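Simulation and Control > Grippers and end effectors

Topic: Lirent stock fingers or Gavico wide fingers for hand tools? (sim only for now)

Reto Tanner wrote:

Hello all. I am comparing two sets of parallel fingers in simulation before we order anything. The task is simple to describe: pick a claw hammer, hold it, move it to a second pose. The arm and the hammer model stay the same in all runs, only the fingers and the controller gains change. Three renders are attached, the first two from the wrist camera and the third from an outside camera. 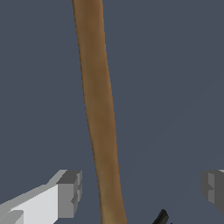
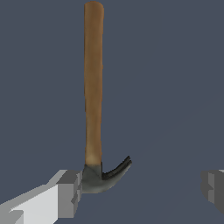
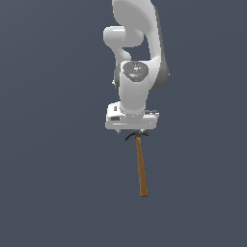

1. What I tried so far

All renders are with the Lirent stock fingers. I ran 51 trials with them in September, all with position control and the same start pose. The hammer slipped or turned in 7 of them. For the Gavico fingers I have no good number yet, because my collision mesh was wrong and I must repeat.

2. What I want to know

a) Is the stepped tip of the stock finger a problem for a thick tool head? In the second render the left tip is right beside the metal head, and I cannot say from this view if there is contact or only a very small gap.

b) Should I grip at the head or at the handle? The head gives me more mass near the hand, but the shape is difficult.

c) Is it worth to switch to force control already in the simulation?

Thank you for any advice.

mortise_k wrote:

On b), handle, every time. A straight round shaft is the easiest thing you can give to a parallel gripper. With the head you have a claw on one side and a blunt face on the other, and the fingers will find a different contact point with each small change in pose.

pallas77 wrote:

I don't agree with mortise_k. If you take the handle far from the head, the hammer wants to rotate around the contact line and you need much more closing force. In the outside render the head is up against the hand and the handle points down, so the long part just hangs. That's a calm pose for moving. I would keep it.

mortise_k wrote:

Calm for moving, yes. But what do you do with it then? If the second pose is only "put it on a shelf", fine. If one day you want to use the hammer, you have to regrasp.

Reto Tanner wrote:

It is only to put it away, so regrasp is not needed at this stage. But I understand the point and I will add a handle grasp as a second condition.

dvorak_line wrote:

Before you compare anything, check your contact settings. We had the McKinnon controller plug-in with default stiffness and the results looked terrible for one finger type and wonderful for the other. After we changed the solver step the order was reversed. What is your friction value, and do you close the fingers with a speed limit?

Reto Tanner wrote:

Friction is the default of the package, I did not touch it. The closing command goes from 0 to 255 and I send the full 255 with no ramp. Perhaps this is already a mistake?

dvorak_line wrote:

It is for sure not helping. Ramp it. And log the finger position at the moment when it stops, for every trial. If the stop position jumps between trials, your grasp is not repeatable and the slip count tells you very little about the fingers.

pallas77 wrote:

Also your wrist camera. In the first render the rod runs from top to bottom through the middle and I see only a small part of the right finger. In the second one it is the same, a narrow strip at the right border. You will never judge symmetric closing from this view. Move the camera toward the right finger or make the field of view wider.

Reto Tanner wrote:

Yes, I have noticed this also. The mount position I copied from the Cimeo example file and I did not center it for our hand. I will correct it before the next series.

mortise_k wrote:

While you are in there, what does the Gavico set cost now? We paid 2420 for ours with the adapter plate and I am still not sure it was a good idea. The wide pads are nice on boxes. On round things I see no difference.

Reto Tanner wrote:

I have no offer from them yet, I wanted first the simulation results. My plan now: ramp on the closing command, camera moved, two grasp places, both finger sets, same number of trials for each. Force control I leave for later - otherwise I change too many things at once. I will post the table in this topic when it is finished.

dvorak_line wrote:

Good plan. Post the solver step together with the table, please.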